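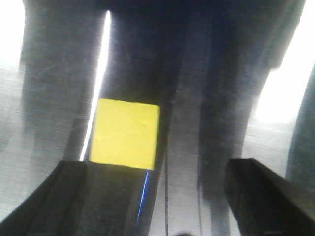 Unit 6. Wrist-view policies and motion blur

Reading before class: the Drellonia lab notes, sections on data and on evaluation.

6.1 Setup

The policy takes one wrist image and the gripper opening as input. It returns a short chunk of end-effector motions. No external view is used. The training set holds 1000 demonstrations recorded at the Workville site, split by operator so that no operator appears in both training and test.

6.2 The blur problem

During fast wrist motion the background smears and large structures lose their outlines. A flat, saturated target may keep a usable edge in the same image. A global sharpness score therefore tells us little about whether the target can be localized. Veloso, our baseline, drops every image below a fixed sharpness threshold. This removes 18 percent of the data, most of it from the approach phase – the part where the policy needs the most supervision.

6.3 Local weighting

Prulov keeps all images and weights the loss by sharpness inside a patch ahead of the open jaw. The fingers are masked first. They move with the camera, stay fairly sharp, and bias the score upward if left in.

6.4 Result

Over 40 test trials per method, Prulov completed six more grasps than Veloso. The gap closes when the arm is slowed to half speed. Overexposed background was not controlled for.

Exercise. Derive the gradient of the weighted loss. State what happens when the patch contains no target.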